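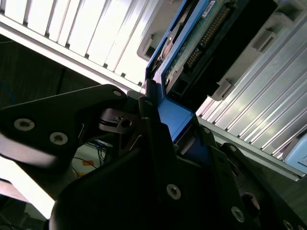 Software safety check, drive exchange cell, Culari workshop
Software under check: Cutedum controller, Aidoo perception, Wendus planner
Checked by: Ewurabena Kwofie
Month: July

Marks used: **P** pass, **C** pass with comment, **F** fail, **N** not checked this time. An F in sections 1 or 2 stops the cell until it is cleared. An F elsewhere is entered in the fault list and the cell may run in supervised mode.

## 1. Start-up and stops

- **P** 1.1 Controller starts in hold. No motion until the operator confirms at the console.
- **P** 1.2 Emergency stop halts the arm from the pendant and from the bench button. Tried both while the arm was moving and while it was still.
- **P** 1.3 After a stop, the queue is cleared and the old plan can't be resumed.
- **C** 1.4 Loss of the planner link puts the arm in hold. It does, but the console goes on showing the last state in green. Change it to grey with the time of the last message.
- **P** 1.5 Configuration loaded matches the one signed off. Compare the hash on the console with the sheet by the door.
- **P** 1.6 Gripper keeps its grip when the controller restarts. Tested with a drive in its blue carrier, held low over the fixture plate.

## 2. Motion limits

- **P** 2.1 Speed cap in supervised mode is applied in the controller as well as in the planner. I removed the cap from the Wendus settings and the controller still refused the faster trajectory.
- **P** 2.2 Joint limits are read from the controller file. The planner's own copy has been deleted.
- **C** 2.3 Keep-out volumes loaded for the table, the fixture posts and the case walls. The case walls are right. The volume for the taller fixture post was drawn to the post itself with no margin. I added one and saved it, and the file needs a second reader.
- **F** 2.4 Carried object is added to the collision model on grasp and removed on release. Added correctly. On release it was removed before the fingers reported open, so for a short time the planner treated the gripper as empty. Order of the two calls to be swapped. Cell stopped at this point and restarted on the patched branch, item repeated, now passes. Leave marked F until the patch is merged.
- **P** 2.5 Approach into the case is planned straight down for the last part of the path, with no wrist rotation.

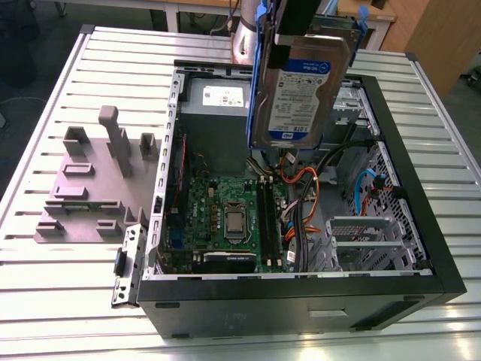

- **C** 2.6 Contact force threshold on the way down. The threshold trips where it should, but the log gives only the axis and leaves out the value. Please add the value. It is hard to tune anything from the word "exceeded".
- **P** 2.7 Retreat path is checked before the approach begins. If there is no retreat, the approach is refused.

## 3. Perception

- **P** 3.1 Camera calibration is in date for the wrist and fixed views.
- **P** 3.2 Stale frames are rejected. I paused the fixed stream and Aidoo reported it as stale before the next plan was requested.
- **C** 3.3 Replay of the recorded set. 1,661 frames replayed, 74 below the confidence limit. None of the 74 was passed to the planner, and that is all this item asks. I went through them all the same and most are wrist views where the steel of the cage is bright.
- **P** 3.4 Case pose agrees between the two views within the tolerance in the sheet.
- **C** 3.5 Cable detection near the grasp point. The blue data cable is found reliably. Black cables against the black gripper links are sometimes left out of the mask. Until this is better, the cable region is to be treated as occupied whenever the mask is broken.
- **P** 3.6 Hand detection. A hand near the case raises the flag and the controller drops to the lowest speed step. The flag clears only from the console.
- **N** 3.7 Low light behaviour. The blind was stuck up.
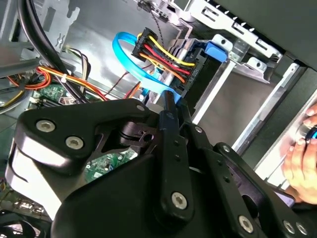
## 4. Task sequence

- **P** 4.1 Each step has a written precondition and the sequencer tests it. Read through against the code.
- **C** 4.2 Retry limit is 2 for grasp and then the task goes to the operator. The limit works. The counter isn't reset when the operator skips a step, so the next grasp can start with its retries already used up. Safe, but annoying.
- **P** 4.3 Latch state must be known before the drive step is started. "Unknown" is handled as closed.
- **P** 4.4 Fixture slot is confirmed occupied by the fixed camera before the tray pick is planned.

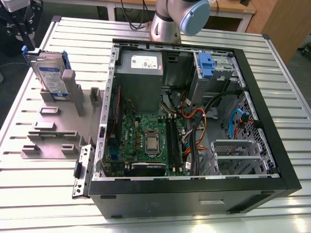
- **P** 4.5 Slot names in the sequencer match those in the fixture file. They did not last time.
- **C** 4.6 Operator prompts. "Confirm part" is used for both the drive and the small board. Name the part in the prompt.
- **P** 4.7 Aborting during a carry leaves the arm in hold with the part gripped. It does not try to put the part back by itself.

## 5. Logs and tooling

- **P** 5.1 Controller, planner and perception logs share one clock.
- **C** 5.2 Logs kept for 7 days on the cell computer. They are, but the copy to the server failed twice without a message. Alert to be added.
- **P** 5.3 Replay tool opens a run without connecting to the arm.
- **F** 5.4 Debug overrides are off at start-up. The force override was still set from a previous session and survived the restart. It must be held in memory only. Cleared by hand for now.

## To do before the next check

1. Merge the patch for 2.4, then repeat 2.4 and 2.7 on the main branch.
2. Second reader for the keep-out file (2.3).
3. Move the overrides out of the settings file (5.4). Until then, whoever starts the cell opens the override page and reads it before confirming motion.
4. Console colour and force value in the log (1.4, 2.6). These can go in together.
5. Fix the blind and do 3.7.

Cell released for supervised mode only. E. Kwofie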